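Notes for week 4, Jun 11, 2019. These are my own speaking notes, tidied up a bit, so they wander. Reading for next time is at the bottom.

## Where we left off

Last week we spent most of the session on big plants – the ones with fences and floor markings and a safety officer. A few of you said afterward that none of it sounded like any place you've worked, and fair enough! Most people who meet a robot at work in the next few years will meet it in a room with coffee cups in it. So this week we shrink everything down to one desk.

The case is Bornari, a company with 75 people that takes in small returned goods, checks them, sorts them and packs them again. Until last year all the checking was done by hand at ordinary desks. Then they started moving the dullest part, the picking up and putting down, over to an arm. I worked with them on and off during the change, mostly with Tülin Keskin, who runs the checking group, and Ebuka Isah, who had been a checker for years and ended up teaching the arm.

## The job before and after

If you had asked Ebuka what his job was, he would have said "I look at stuff." That's how he put it to me. But when we sat down and wrote out what he did in an hour, looking was a small piece of it. He picked a thing up, turned it over, felt whether the lid was on tight, put it in one of 5 trays, moved his drink out of the way, typed a code, and did it again. The firm had one line for all of that in the job description. One line!

Keep this in mind for the assignment. A task on paper and a task in somebody's hands are two different sizes, and automation projects are nearly always priced from the paper one.

So what did the arm take over? Reaching, gripping, lifting and setting down. What stayed with people was deciding what counts as damaged, dealing with odd items, and (a new one) keeping the arm supplied with good examples. That last bit had no name at first. Ebuka called it "feeding the bird," and the name stuck until Tülin had to put something more serious on the pay form.

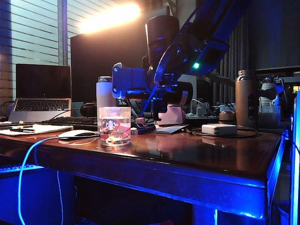
The pay form turned out to matter a great deal. Under the old setup people were measured by items per shift, and the going target was 225. Once the arm was in, that number made no sense for anyone working next to it. If Ebuka spent a morning working out why it kept missing thin, flat things, his count was close to zero, and on the sheet he looked like the worst checker in the building. He was probably the most useful person there that day.

It took Tülin almost two months to get the measure changed. In the meantime she was filling in the gaps by hand, which she shouldn't have had to do. I'd like you to think about who in your own workplace would have done that, and whether anyone would have noticed.

## Clutter is information

Now, the part I get excited about, so bear with me.

Nnamdi Effiong, the engineer on the project, came in wanting clean surfaces. Bare desk, one item at a time, same spot every time. It worked well, as you'd expect. Then they moved to a desk that looked more like the ones people used, and the success rate dropped. Bottles stand in the way. Cables look like edges. Shiny wood gives you a second, upside-down copy of everything standing on it, and a clear glass is hard for a camera at the best of times.

Nnamdi's first idea was a clear-desk rule. You can guess how that went over. People had their drinks, their notebooks, their own little arrangement, and they'd been told for months that the machine was coming to help them. Being asked to tidy up for it felt like the wrong way around. Keith Clegg, who isn't a man for long speeches, asked in the meeting, "So who's the helper?"

I think that's the best question anybody asked on the whole project, and I'd like it at the top of your page when you write your case. In the end they went the other way and practiced on desks with ordinary things left where they were. Slower to get going, and more work for Nnamdi, but the checkers stopped grumbling and some of them began bringing in awkward objects on purpose. Ita Duggan had a real gift for this. Anything soft, crumply or see-through, she'd find it. 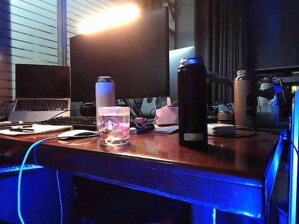 *Fig. 2. A desk with everyday things left on it: bottles, a glass of water, a small pink cube, a tissue pouch, a looped black cable.*

Try a quick exercise with Fig. 2 before next time. Pick any two objects on the desk and write down everything you'd have to tell a new coworker so they could pick both of them up without knocking anything over. Most people run out of words pretty fast. You know how to do it, you've just never had to say it. Ebuka's new job was largely that, all day long, and he told me the first weeks wore him out more than checking ever had.

## What changed for the people

A few things I wrote down during visits, in no special order:

- Breaks got harder to take. The old work had natural pauses, and with the arm going there was always something to watch.
- Talk between desks went down at first, then came back once people got used to the noise.
- The two most experienced checkers were asked to train the arm, so newer staff had less help. This one wasn't planned for.
- Wrists and shoulders felt better, according to pretty much everyone I asked. I don't want to skip past that. It was boring, sore work, and people were glad to see it go.
- Ita moved up a pay grade. Keith asked to go back to hand checking and was allowed to.

Keith's choice usually gets a reaction, and students tend to read him as the guy who couldn't keep up. I'd push back on that. He tried the new role, he was decent at it, and he liked the old one better – it had an end to it, he said, and you could see your pile go down.

## For next time

1. Read the Rutitz case, both parts. It's a warehouse again, but watch how the shift leads talk about "their" machines.
2. Skim the Rarnness interviews. You don't need the tables.
3. Bring one page on a task you know well, written out the way we did with Ebuka's hour. Hands included, please! If your page says "process order" anywhere, break it open.

If you want to use your own workplace for the final paper, come and see me first so we can sort out permission. The Nnaji reader is back on the reserve shelf, and yes, the missing chapter is in it now.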